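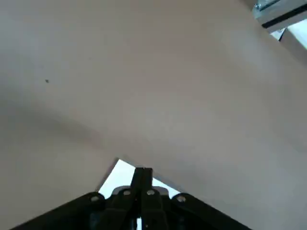
Wrist view, episode 2574, fingers closed.

July, 14:10
Anatole Gilbert, Cokbridge cell

Problem: the recorder on the Cokbridge arm is dropping wrist frames during teaching runs. The arm and gripper logs are complete. The gaps only show when the episode is played back, and the checker at Jarkden then rejects it.

Set-up: one operator leading the arm, recording at 30 frames a second, episodes saved to the local disk and copied to Jarkden at the end of each batch. Nothing in the recording settings was changed before the fault appeared.

14:25 Went back through the last batch. 24 episodes, 4 rejected, all for missing wrist frames. 2574 is one of the four.

14:40 Swapped the camera cable for the spare. Recorded two short episodes with the arm parked. No gaps. Recorded one with the arm moving and the gaps came back.

15:05 Checked whether the copy job was running during recording. It was. Somebody had set it to start after every episode and it was competing for the disk. Put it back to end of batch.

15:30 Three more episodes with the arm moving. No gaps in any of them. Left the spare cable in.

Separate point on 2574: there is a small dark speck on the beige surface, towards the upper left. I can't tell from a single frame if it is on the surface or on the lens. Will compare with other episodes before wiping anything.

Still to do:
- re-record the rejected episodes
- ask Wieczorek if the checker can flag gaps before the copy
- see if the Skedmont cell has the same copy setting

Status: open until a full batch passes.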